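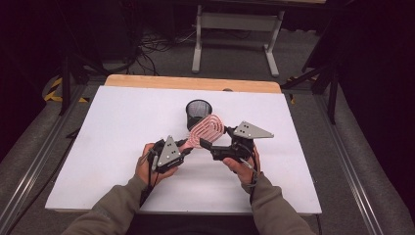 4. Setting Up the Worktable

4.1 Before you start

The Plonex fixed-height worktable ships in one carton. Check the contents against the packing slip before you discard any foam. The leveling feet are taped inside the lid of the hardware box. Allow 90 minutes for assembly. Two people are needed for steps 5 and 6.

Tools required: 4 mm hex key (supplied), Phillips screwdriver, spirit level.

4.2 Assembly

1. Lay the tabletop face down on a blanket or on the flattened carton.
2. Place the two leg frames against the pre-drilled holes. The foot with the stamped arrow points toward the user side.
3. Insert the short bolts and turn each one by hand until it catches. Do not tighten yet.
4. Fit the crossbar between the leg frames with the long bolts. The slotted face of the crossbar points down when the table is upright.
5. Tighten all bolts with the hex key, working diagonally from corner to corner.
6. Lift the table by the leg frames and set it upright.
7. Screw in the leveling feet, set the spirit level across the long side, and adjust. Repeat for the short side.

CAUTION: Do not lift the table by the crossbar. The brackets are rated for side load only.

Note: Tables with the Busum leg set use a single bolt length throughout. Ignore the distinction between short and long bolts in steps 3 and 4.

4.3 Surface care

Wipe the surface with a damp cloth and mild dish soap. Dry it with a second cloth. Solvents, scouring pads and bleach will dull the finish – damage of this kind is not covered by the warranty. Tape residue can be removed with a plastic scraper held flat.

4.4 Load limits

Maximum evenly distributed load: 97 kg. Do not stand or sit on the table. Clamp-on vises and lamps must be mounted within the area between the leg frames.

4.5 Retightening

Check all bolts after the first week of use and again after 4 months. If a bolt will not hold torque, replace the insert. Inserts for Mustonen frames sold before 1999 have a coarser thread and must be ordered separately from the Masetport parts desk. Quote the number on the label under the tabletop, next to the rear left leg.

For cable tray installation, go to section 5.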